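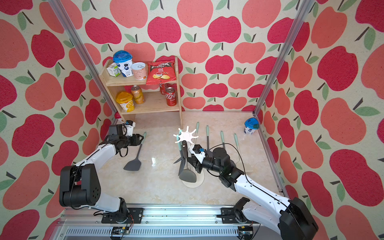 Odness opens its pop-up snack corner and kitchen shop in March, and I've been bouncing off the walls about it

FOR IMMEDIATE RELEASE

Hi, all! I run Odness, a small home goods shop in Cuadros, and I'm writing this release myself, so please forgive the exclamation marks. Our new pop-up, the Apple Corner, opens in March at the Banura market hall. The doors open at 10 a.m. and we'll stay until the coffee stand packs up, usually at 6.

I picked the wallpaper first and everything else had to get along with it. It's covered in big apples in reds and pinks, with sage-green leaves on a cream background, and I loved it so much that I ordered 300 feet (we have plenty left, ask me). The mint-green handles on our Bisano kitchen tools go so well with those leaves!

The tools are the main reason to come by. You can buy them one at a time or get the set of six, and the rotating holder is sold separately. It's white, with a tall post in the middle and hooked arms at the top, and it spins, so the spatula you want comes around to you. I've had one next to my stove for 2 years and my drawer finally closes.

Then there's the little pine shelf. It has two tiers and open sides, and I use mine for snacks: chips and a yogurt cup on top, mango and cold sodas underneath. We'll have 475 of the shelves in stock for the opening, flat packed, and you can put one together with a single screwdriver.
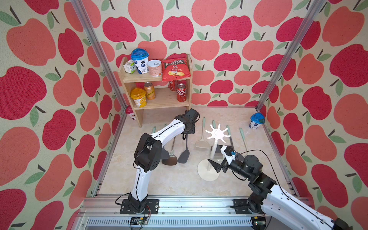 What's happening on opening day

Come and have a snack with us! We'll be pouring sodas and opening chips all morning. At 2 p.m. I'm giving a short talk on sorting out a messy utensil drawer, and you're welcome to bring a bag of your own tools so we can go through them together. Kids can color in apple sheets at the back table.

Entry is free and you don't need a ticket. Parking behind the market hall fills up early, so take the side street if you can.

Press and bloggers

Stop in any time on opening day, or write to the shop through the contact form on the Odness website. I answer everything myself, mostly in the evening.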